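Allia Opens Retail Teaching Floor for Remotely Operated Robots

STORNACH, Nov 16, 2024. Allia, the applied automation institute at Stornach, has opened a teaching floor on which two-armed robots are shown how to carry out ordinary shop work by human operators. The floor is fitted out with grocery shelving and stocked with packaged food and drink. It is the first part of the institute's program on learning from demonstration, which was approved in April.

The program is directed by Natsumi Oda, who joined Allia from the field of rehabilitation engineering. Her group consists of 11 staff members, six of whom have been trained as operators. Work on the floor is carried out jointly with Ocampo, a regional grocery wholesaler, which has supplied the shelving and advises on how goods are placed, priced and handled in its member stores.

During a session, an operator wears a headset and holds a pair of hand controls. The robot follows the operator's movements with both arms, while the operator sees the shelf from the robot's point of view. The positions of the joints, the opening of the fingers and the view from the head are stored together for each attempt. These records are then used to train a control program, named Mosska, which is intended to carry out the same tasks without an operator.

The current series of sessions covers the tidying of shelves and the picking of goods into a basket. The institute selected these tasks in consultation with Ocampo, whose store managers reported that fallen and misplaced items take up a considerable part of the working day. Bottles receive particular attention in the series. A bottle on its side may roll when touched, and the space between two shelves leaves little room for an arm to approach from above.
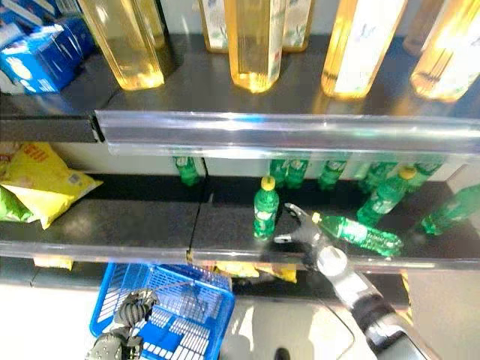

A gripper at the neck of a fallen soda bottle on the teaching floor at Stornach. The robot's other hand holds a shopping basket.

"An experienced operator does not think in terms of joints or angles," Oda said. "The operator thinks about the bottle and about what stands next to it. We want the record to contain that kind of judgment, including the small corrections a person makes on the way to a grasp."

Operators are asked to work at an even pace and to avoid pausing with the fingers closed on an item. Each attempt is reviewed on the following working day by a second member of the group, who marks the point at which the item is first touched, the point at which it is lifted and the point at which it is released. Attempts in which an item is dropped are kept and marked separately. According to the group, such attempts are useful in teaching the program how to recover when a grasp fails.

The institute has recorded 1289 demonstrations on the floor to date. The series is divided into 13 tasks, among them setting a fallen bottle upright, moving a bag of snacks to another level, and placing a bottle in a basket held by the other hand. The last of these is regarded by the operators as the most demanding, as both arms must be guided at once and the basket tends to swing when the robot turns.

A second method of teaching is also in use. For short movements close to the shelf, a member of staff may take hold of the robot's arm and lead it through the motion by hand while the motors are set to yield. The group has found this method quicker to learn but harder on the instructor, who must stand beside the robot and keep clear of its view. It is at present limited to single-arm tasks. A comparison of the two methods will be included in the group's first technical report.

New operators complete a course of around 10 hours before their attempts are added to the collection. The course begins with a single carton on an otherwise bare practice shelf and proceeds to fully stocked levels, where items must be reached without disturbing their neighbors. Trainees are also taught to recognize the signs of fatigue, which the group has observed to affect the steadiness of the hands well before the operator becomes aware of it. Sessions are kept short for this reason, and operators change places between tasks.

Oda said that the arrangement of goods is changed regularly so that the program does not come to depend on one layout. Clear packaging and glossy price strips are left in place. "A shop is full of things that shine, and the lighting will not be adjusted for the benefit of a robot," she said. "If the program is to be of any use to Ocampo's stores, it must be taught under the conditions found there."

Representatives of Ocampo visited the floor ahead of the opening and were given the opportunity to operate a robot themselves. In a statement, the wholesaler said that it had no plans to place robots in its member stores during the present phase of the work, and that any later trial would be held outside opening hours and agreed in advance with store staff. The statement added that the wholesaler regards the shared control of robots by trained employees as a possible first step, ahead of any use of Mosska on its own.

Allia will retain the recordings on its own systems for the length of the program. The institute intends to make a portion of them available to other research groups on request, under terms that are now being prepared. No customers or members of the public take part in the sessions, and visitors to the floor are asked to remain behind the marked line while a robot is in operation.

The next series will take up the restocking of shelves from closed cartons, including the cutting of tape and the folding of empty boxes. Preparation of the work area for this series has begun in the adjoining hall. Operators for the new tasks will be drawn from the existing group, and two further training places will be offered to technical staff at the Stornach site.

Requests to visit the teaching floor may be addressed to the Allia information desk. Groups are received by appointment only, and school parties must be accompanied by a teacher.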